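Search this site
Search for:

The Dernness Picture House Newsletter
April
4 min read
22 shares

A small ghost story gets its big screen

Dear friends of the Picture House,

Well, it has finally happened. After two winters of us going on and on about it in these pages (and thank you for putting up with that), Plillurard is finished, it has a running time and a poster, and it is coming to our screen before the month is out. Those of you who came to the rough cut evening last fall will remember a film with no music, a missing reel's worth of sound and one whole sequence that was only a title card reading "STORM GOES HERE." I am very happy to report that the storm is now in, and it is a good one.

If you are new to the list, let me catch you up. Plillurard is the first feature from Tilanora, the little production company that started out above the dry cleaner's on Messina Street, making wedding videos and the odd spot for the county fair. They had made a handful of shorts, most of which we showed, and then they got it into their heads to make a ghost story about a ferry that keeps running after its river has been dammed. It was written over one summer, shot in 22 days, and then edited for what felt like the rest of our natural lives.

What I liked most, watching the finished version from the back row with my shoes off, is how patient it is. So many scary pictures these days start with a bang and then have to keep banging. Plillurard spends its first half hour on a woman who has come home to sell her mother's house, and you get to know the stairs, the back porch, the sound the kitchen clock makes. By the time the ferry bell rings across a dry valley you are so settled in that it goes right up your spine. I jumped, and I had already seen it twice!

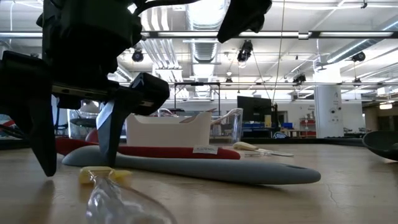 One reader, writing in after the rough cut, felt the middle stretch ran too long and wondered if the whole business with the surveyor could go. The surveyor was the dullest man ever put on film, the letter went on, and if he had to stay then he might at least be drowned a little sooner. I passed this along to Tilanora, and while I can't promise the letter did it, the surveyor now has two scenes where he used to have five. He is much better for it. I even felt sorry for him this time, and I hope our correspondent will come back and tell us whether they do too.

The other big change is the music. The rough cut had none, as I said, and there was talk for a while of leaving it that way. In the end they went for a pump organ and a single fiddle, recorded in the old grange hall out past the reservoir, and you can hear the room in it. There is a creak in the closing theme that I first took for our own balcony. I went up at the interval to check the seats. (Row C does creak, as it happens, and we are getting to it.)

Now for the practical part, which I always leave too late. We have 300 seats, counting the balcony, and we will be showing the film on four evenings, all at 7:30. Doors open at 6:45, and if you would like to sit together as a group, please come nearer to the doors than to the film. Members can book by phone or at the window as usual, and your discount covers one guest. The cast and crew will be here on the first evening and will take questions from the stage afterward. That evening will fill up, so if you only want to see the picture in peace, I would gently steer you toward one of the other three.

A word about younger viewers, since several parents have asked. There is very little blood, and the language is mild. But there is a scene with a flooded cellar that bothered me for days, and I am long past the age of being bothered by cellars. I would say twelve and up, with someone to hold on to.

We are also putting up a display in the lobby with the storyboards, the ferryman's coat and the model of the valley that was used for the opening shot. The model is a lovely thing, built to come apart so the lens could travel down the riverbed, and it has already been through our front doors sideways — please don't lean on it.

And thank you, once more, to the 508 of you who now get this newsletter. When I started it, I was mostly writing to my sister. If you have room in your evening, come and see what your neighbors have made. The popcorn machine has been mended and the heating is on a timer, so bring a sweater for the last twenty minutes or so.

See you in the lobby,
The Picture House desk

4 comments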